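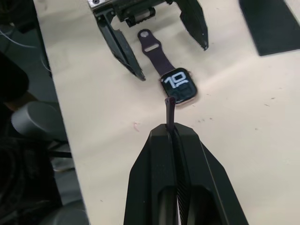
Smartwatch on a beige tabletop.

Urna Sleep and Shift Work Study - Progress Report to the Overgaard Fund
March 2021
Prepared by Volodymyr Tkachuk

1. Status

The study compares self-reported sleep with wrist-recorded sleep in night-shift staff at the Lilurby and Busis sites. Enrollment closed at 56 participants. Four withdrew before the first full recording period, all from Busis, and were not replaced. Data entry for Lilurby is complete. Busis is three weeks behind, mainly due to a change in the shift roster that made the original diary forms unusable.

2. Data quality

Paper diaries remain the weak point. Entries for the first sleep after a run of nights are often left blank, and bedtimes after midnight are sometimes logged under the wrong date. We now check dates against the roster before entry. Wrist recordings with gaps longer than 3 hours are excluded from the main analysis but kept in the archive.

Early comparison suggests that participants overstate daytime sleep - more so at Lilurby, where shifts end later. No tests have been run on this and the result should not be quoted.

3. Budget

Spending is within plan except for printing. The revised diary forms cost 800 dollars, charged to the contingency line. No transfer between main budget lines is requested.

4. Next period

Busis data entry will be finished first, followed by the gap analysis. The draft of the methods section will be sent to the Fund in August together with the coding manual. We ask for written confirmation that the archive may be held at Lilurby after the grant ends.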